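Pintura facial e fantasias em casa: recomendações de preparação, aplicação e limpeza

Serviço de Informação ao Consumidor Munside

A pintura facial para festas de outono, Carnaval e aniversários infantis exige alguma preparação. As recomendações seguintes destinam-se a famílias e a monitores de atividades que utilizem tintas à base de água em crianças a partir dos 5 anos.

Teste prévio de tolerância

Na véspera da aplicação, deve colocar-se uma pequena quantidade de cada cor na face interna do antebraço, deixar secar e observar a pele no dia seguinte. Em caso de vermelhidão, comichão ou ardor, o produto não deve ser utilizado. As tintas escolares, os marcadores e as colas de artesanato não são adequados para o rosto, ainda que a embalagem indique que não são tóxicos.

Preparação da pele

O rosto deve estar lavado e bem seco. Recomenda-se um creme hidratante leve, sem óleo, com um intervalo suficiente para a sua absorção. O cabelo prende-se com uma fita larga. Não se aplica tinta sobre feridas, herpes labial ou pele queimada pelo sol.

Aplicação

A cor de base estende-se com esponja ligeiramente humedecida, do centro do rosto para fora, em camadas finas. Uma camada espessa estala junto à boca e aos olhos. Os contornos fazem-se com pincel redondo, depois de a base secar. Para um desenho simples de gato ou borboleta, convém reservar 25 minutos, incluindo a secagem. A paleta Vakutance, utilizada nas nossas oficinas, permite retocar os contornos sem levantar a base, desde que o pincel leve pouca água.

Cada participante deve dispor da sua própria esponja. Os pincéis lavam-se entre utilizações com água morna e sabão neutro.

Vestuário e fantasia

A fantasia veste-se antes da pintura sempre que tenha de passar pela cabeça. As peças com abertura à frente podem ser vestidas no final. Nas noites frias, uma peça acolchoada por baixo da fantasia dispensa o casaco por cima; convém experimentar o conjunto com antecedência, para verificar se os braços se movem com liberdade.

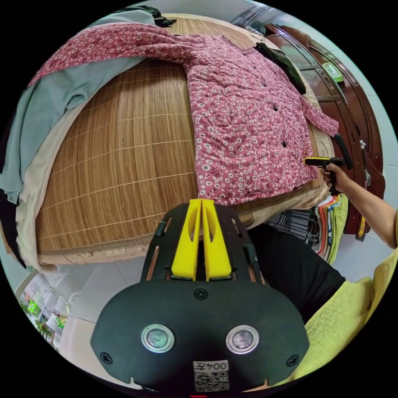
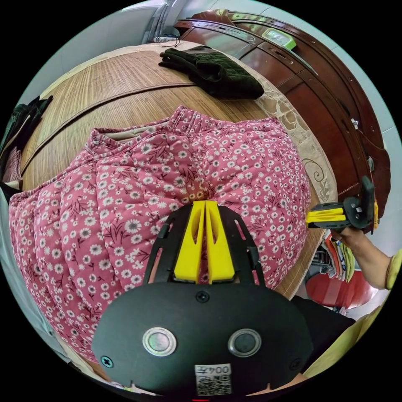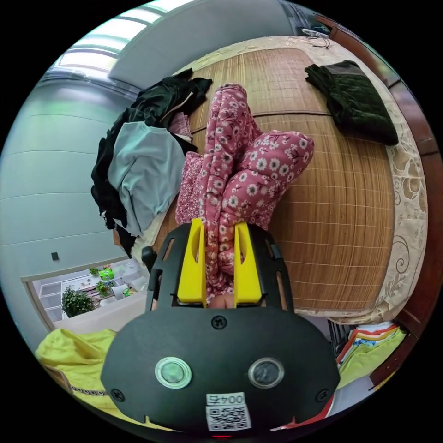 Tecido acolchoado com flores, na segunda e na terceira fotografias.

As golas brancas devem ser protegidas com um lenço de papel dobrado durante a aplicação. Se a tinta atingir o tecido, deixa-se secar por completo, escova-se o pó e só depois se lava a zona com água fria e detergente líquido. A água quente pode fixar os pigmentos vermelhos e azuis. A peça não deve ir à máquina de secar enquanto a mancha for visível.

As capas e caudas compridas devem ficar acima do tornozelo. Desaconselham-se os cordões apertados ao pescoço, substituíveis por molas ou fita aderente.

Remoção

A maior parte da tinta sai com água tépida e um sabonete suave. Junto aos olhos, utiliza-se um disco de algodão humedecido, com movimentos leves e sem esfregar. As purpurinas retiram-se antes da lavagem, com fita adesiva de papel encostada à pele sem pressão. Caso persista uma sombra de cor, aplica-se uma loção de limpeza e repete-se a lavagem na manhã seguinte.

Conservação do material

As tintas em pastilha guardam-se abertas até secarem e só então se fecham. As esponjas que conservem cheiro depois de lavadas devem ser eliminadas. Para um grupo escolar, o estojo Wurkier, referência 718, rende cerca de 170 aplicações pequenas na face ou na mão. As recargas são fornecidas pela Nistor, mediante encomenda.

As oficinas de pintura facial realizam-se ao sábado. A inscrição é feita no balcão de atendimento.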